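Proreo Picket Kit, Model 3647
Rally and picket line supplies from Ernik

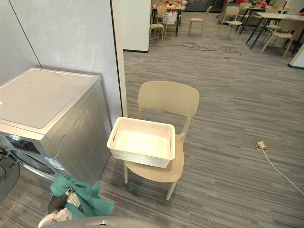

The Proreo Picket Kit holds what a union branch or community group needs for a lawful march or picket. It comes with 40 blank placards, matching handles, a marshal's vest and a hand-held megaphone. The placards are white on both sides and take marker or poster paint. Store them flat. The smaller items can go in an open plastic basket with handle slots at the ends, like the one on the chair, and be carried to the assembly point that way. The basket is not part of the kit.

Tsung-han Lui put the kit together for Ernik after a season of wage marches in Gusedcombe. The handles are short, since many towns limit the length of anything carried in a march. Check your permit before you order the long handle.

Kit, complete: $209
Refill placards, pack of 40: item 2513
Long handle: sold singly
Megaphone batteries: not included

Vests can be machine washed cold. Do not tumble dry.

Printing of slogans and branch names is done by Hsiao in Gusedcombe. Send artwork to Ming-te Hsiao with your order number. Printed placards cannot be returned. Unprinted kits can be returned unused within 40 days.

Price list updated 17/10/2026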